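O inventário que ninguém quer fazer: Przemysław Baran e as contagens cíclicas na Rastano

Przemysław Baran gere há seis anos o armazém de componentes da Rastano, distribuidora de peças para marcenaria e caixilharia. Recebeu-nos num gabinete sem janelas, com duas folhas impressas na mesa: a lista de divergências de maio e a mais recente, fechada a 30 artigos.

A empresa abandonou o inventário anual em favor de contagens cíclicas. «O inventário anual parava a expedição durante três dias e produzia um número que deixava de ser válido na semana seguinte», explica. O método atual divide o stock em classes de rotação. A classe A, com 321 referências, é contada todos os meses; a B, por trimestre; a C, uma vez por ano, em datas repartidas.

Baran insiste na distinção entre erro de contagem e erro de registo. O primeiro corrige-se com uma segunda contagem, feita por outra pessoa e sem acesso ao valor do sistema. O segundo obriga a recuar até ao movimento de origem. «Quem ajusta o saldo sem procurar a causa volta a ajustar no mês seguinte», diz. Na lista de maio, 17 divergências vinham da mesma falha: devoluções lançadas na localização de expedição e arrumadas noutro corredor.

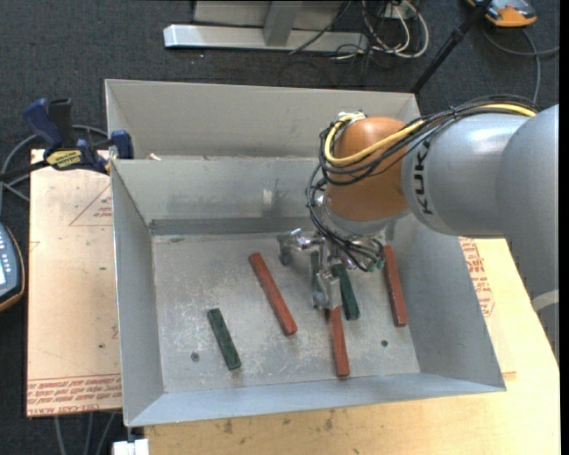

A unidade de medida é, na opinião de Baran, o ponto mais frágil de qualquer ficha de artigo. Parafusos comprados ao quilo e vendidos à caixa, perfis comprados em barra e vendidos ao metro: cada conversão acrescenta uma tolerância que tem de estar escrita. As variantes de cor levantam outra dificuldade. Blocos compridos, vermelhos e verde-escuros, dentro da mesma caixa metálica cinzenta só se contam bem se cada cor tiver referência própria; com uma referência única, o total bate certo e a falta de uma das cores passa despercebida. «O sistema diz que há material, e o cliente pediu verde», resume.

O programa de gestão, o Nelow, gera as listas de contagem às seis da manhã, antes da primeira receção. Luzius Kälin, responsável pela parametrização, limitou cada lista a 30 linhas. «Acima disso, a taxa de recontagem sobe», afirma. Kälin defende também o bloqueio temporário das localizações em contagem, medida que Baran aceitou com reservas — os preparadores ficam à espera quando a localização bloqueada é a única com saldo.

Falta resolver o stock em consignação, que pertence à Fornex e segue um calendário próprio. As duas empresas usam códigos diferentes para os mesmos artigos, e a tabela de correspondência é mantida à mão. Baran quer substituí-la antes da próxima contagem da classe C.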